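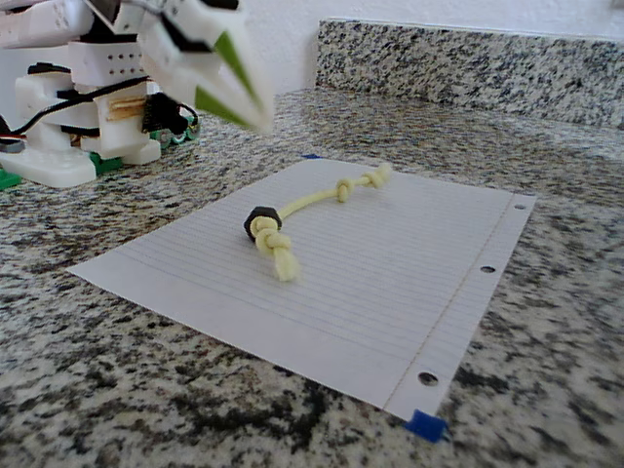

### 3.2 Recording medium and return rates

Households in the Fledgate sample kept a record of discarded food for 27 days. Each entry gave the item, an estimate of its weight in grams and the reason for discarding it. Two recording methods were used. The first was the Trikico phone form, which prompts the user at the evening meal. The second was plain paper. We chose lined, three-hole paper of the ordinary kind, which can be taped to a kitchen counter (Figure 2) and later moved to a binder without copying. 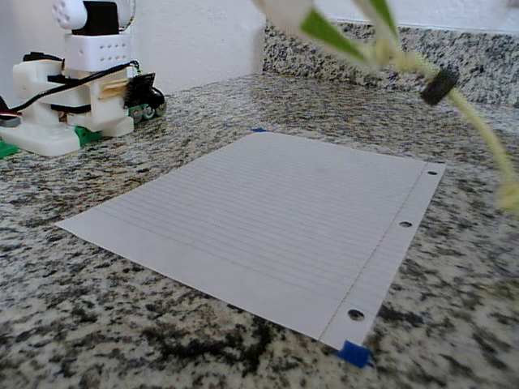 Entries were coded by two readers working separately, using the Fotano categories with one change: peelings and bones were moved out of "avoidable waste", as their inclusion had inflated totals in the pilot. The readers agreed on 93 per cent of entries. Most disagreements concerned leftovers, where households did not always distinguish between plate waste and food cooked but never served.

Single items above 900 grams were checked with the household by telephone before being kept. In 4 cases the weight had been entered in the wrong unit and was corrected. Liquids were left out of the main analysis, following Cieślak, although milk and soup were recorded where the household chose to include them.

Paper entries tended to be shorter than phone entries and were more often grouped at the end of the day. This limits their use for studying the timing of waste. Weekly totals are less affected, and the two methods are pooled in Section 4 with the recording medium entered as a control.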